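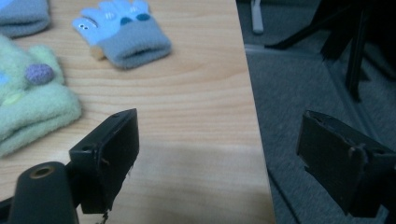
Putting Away the Winter Gloves

4/24/23

The heating in this household was turned down last week, and the annual review of the children's winter accessories has accordingly been completed. Readers of this blog will recall that the same exercise was left until June last year, by which time several items could no longer be located.

The procedure is simple. All gloves and mittens are brought to the large table, matched into pairs, and checked for open seams and weak stitching at the cuffs. Items that pass are stored. Items that do not are placed in the mending basket, where they are attended to in the order received.

The fleece pairs require a little more care than the plain ones. Pompoms are attached with very few stitches, and it is advisable to give each one a gentle tug before storage. A loose pompom should be sewn back with doubled thread – a single strand does not last a season on the school bus. 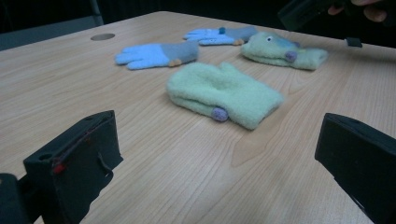

Both the green mittens and the blue gloves will be kept for another year. The mittens have been worn mainly on the walk to school, and the gloves are preferred for anything that involves handling zippers. Our younger child was consulted on the matter and declined to part with either.

With regard to washing, fleece is laundered here on a cool cycle with no fabric softener and dried flat on a towel. The pairs are then held together with a wooden clothespin and placed in a Vorkholm storage box, which was purchased on sale for 43 dollars and has a lid that closes properly. A slip of paper on top lists the contents and the sizes.

Three pairs remain without a decision. They will be offered to the school clothing exchange, which accepts clean gloves until the end of the term.

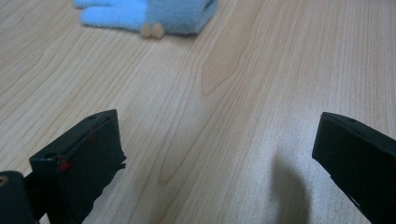
Light blue fleece on the sorting table.

The hats and scarves will be addressed next. There are more of them, and the box is already fairly full.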